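March, evening

Spent most of today on the Clulta trial. It's a simulator kit for two-armed robots, and Tejada wants a yes or no from me before he puts any money down. The licence is 700 a year for one desk, or 2000 for the whole workshop. I can see us using it on one desk. I can't see us using it on four, whatever the salesman says.

Installing it took the whole morning. The first download stopped at 31 per cent and had to be started again, and then it wanted a newer graphics driver. I had lunch while that was going on. Soup and the last of the bread.

After lunch I loaded the room that Crescencio Gallardo built on his own trial copy and sent over from Kaltside. You get a view from the gripper and a wider one with more of the robot in it, and you can save stills from either. I saved four and pasted them in.
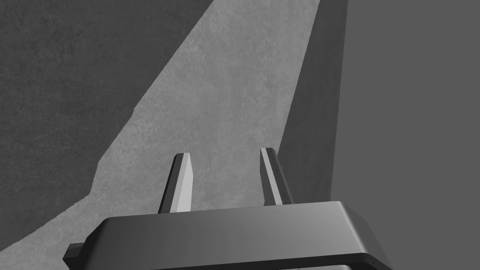
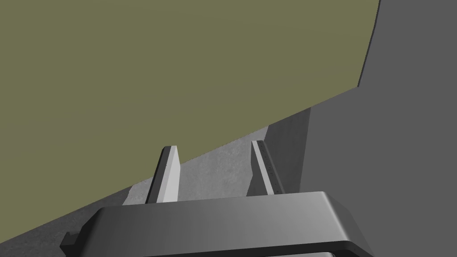

From the gripper again in the last one, with the wider view before it.
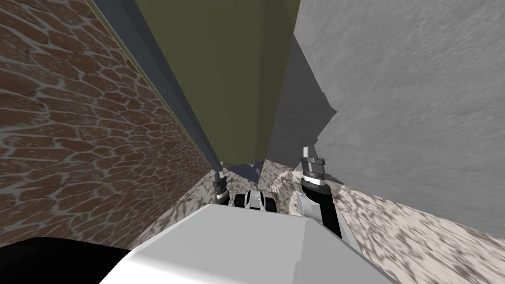
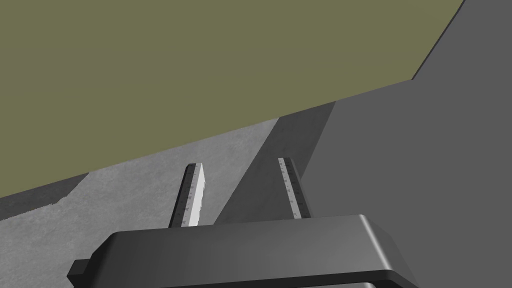
Will it run on the old office machine? It will run there with the shadows switched off, but slowly, and for regular work it needs the newer machine by the window.

I wrote that down for Tejada because it was the first thing he asked on the phone.

Points for the kit: the menus are plain, and switching between views is one key. It saved my settings when I closed it, which the Prirkon package never did. The gripper views are clear enough to judge where the fingers are pointing. Surfaces are a bit basic in places, but we aren't buying it to look at walls.

Points against: the manual is thin. The section on joint limits is a page and a half and refers to a table that isn't there. I wrote to their support at two and had a reply by four, polite enough, saying the table would be in the next version. They didn't say when that would be. The licence also has to check in online every few days, and our connection in the back office drops whenever it rains hard.

Rang Gallardo before I packed up. He likes it more than I do. He has been using it for a month and says the second week is easier than the first. He also thinks they would come down on the price if asked, so I'll let Tejada do the asking.

My feeling tonight is one desk for one year, then look at it again. I'll try the arm timing tomorrow before I write it up properly. Must remember to take the long network cable in with me, and to ring the dentist.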